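4.2 Relief claims and pace of play

Relief requests were logged by hand at the Sturnum course over 60 rounds, club players only. Two markers per group (Sayegh and Masri did most of these). A request was coded as granted, refused or withdrawn. Time taken from first call to next stroke, in seconds. Embedded rocks and drain covers coded seperately, see 4.3.

Median wait when relief was refused: 83 seconds. Granted, less. Not what we expected, as a granted drop means measuring, dropping, sometimes dropping again.
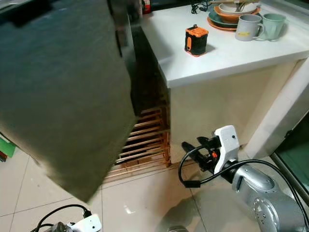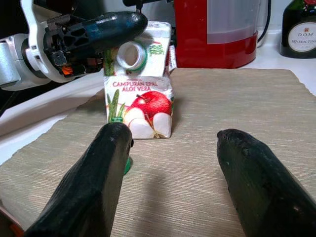

Figure 2. Interior with white cabinet; drink carton on woven placemat.

Refusals were slower mostly becuase players argued, or asked for a second opinion from the other marker. Handicap made little difference. In 20 cases the player went on to play the ball as it lay before any ruling was given, and these are left out of the medians. Weather not controlled for. The February rounds were played off mats, so no fairway lies there, and Chidiac re-coded them.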